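Filed under: Workbench Diary
June 21, 2023

The Porar arm, second week

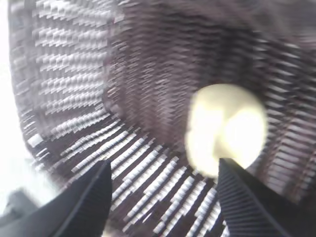
Laston want a yes or no on the Porar by August, and I'm still a long way from yes. The trial kit is the arm, the gripper, the wrist camera and what the brochure calls a "ready skill library", all for 3,000 a month once the free period runs out. Today was basket day. According to the brochure the arm will reach into any open container and sort out for itself what's in there. Well. The wrist camera had the fingers down inside the mesh basket, spread apart, with the pale yellow lump sitting up behind the tip of the right one, and the whole weave was smeared into streaks. The lump was so bright it had hardly any surface left. If I can't make out the shape of the thing from that, I'd like to know what the software is working from. The ridges on the fingers came out lovely and crisp, which is no use to anyone picking up anything but fingers.

Rang Lev Fedoruk at the Mamcombe office after lunch. He was pleasant, as he always is. He says the exposure can be set by hand and that motion blur "washes out" over enough runs. Their own test log has 1,923 runs in it, and he quoted that number at me twice. I asked how many of those were in a mesh basket and he said he'd get back to me. I asked for it in writing as well.

The manual is 292 pages and the bit on lighting is half of one of them. I read it at the bench with a cold tea. There's a menu for camera gain that doesn't match the menu on my screen — different version, I suppose — so I've left it on auto until Lev sends the right pages.

To be fair to it, setup was easy. Two bolts and a cable, and the bracket is a nice solid piece of work. Petersen's kit last year took me most of a week and I swore at it every day. But I'm not signing for a bracket.

Tomorrow: move the lamp, slow the arm to half speed, try the basket again. Then a solid-sided tub in a darker colour to compare. Ask Laston who pays the return freight.

2 comments | Share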